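Vemora open day

The Vemora open day is a yearly public demonstration of household and office robotics held each August in Fludivville. It is run by Pultero, a small automation company, in the front rooms of its Insaurralde building. The event is best known for its drawer demonstrations, in which gripper tools are used to handle objects in ordinary furniture. Its value as evidence of what the company's machines can do has been disputed.

Format

Visitors are admitted in groups and watch a series of short tasks, most of them involving drawers, shelves and doors. Much of the program uses grippers held and moved by a person. Pultero describes these sessions as the source of the motion recordings from which its robot arms are later trained. The arms themselves appear only in the last part of the visit, and in the most recent edition they were shown on 3 tasks. Admission is free and limited to 200 people. 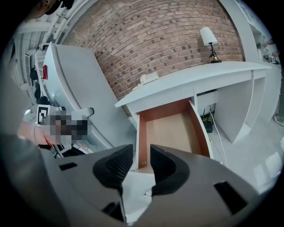

A hand-held gripper at an open desk drawer during the open day.

The company's printed handout for the event listed 300 recorded drawer sessions. It did not say how many had been usable, how many different drawers were involved, or who had judged the results. Requests for a breakdown were referred to a later report, which has not appeared.

Criticism

The most detailed account of the event is by Macarena Ocampo, a trade writer who attended two editions. She argued that the order of the program blurs the line between a tool guided by a human hand and a machine acting alone, and that many visitors left believing they had seen the second when they had mostly seen the first. By her count, the arms finished 9 attempts without help from staff during her second visit. She was not told how many attempts had been made in all, and declined to give a success rate.

Pultero replied that the open day is meant to show work in progress and that guides explain the difference at the start of each tour. Ocampo wrote that her own guide had done so in one sentence, while the group was still coming through the door.

See also
Robot learning from demonstration
Technology demonstration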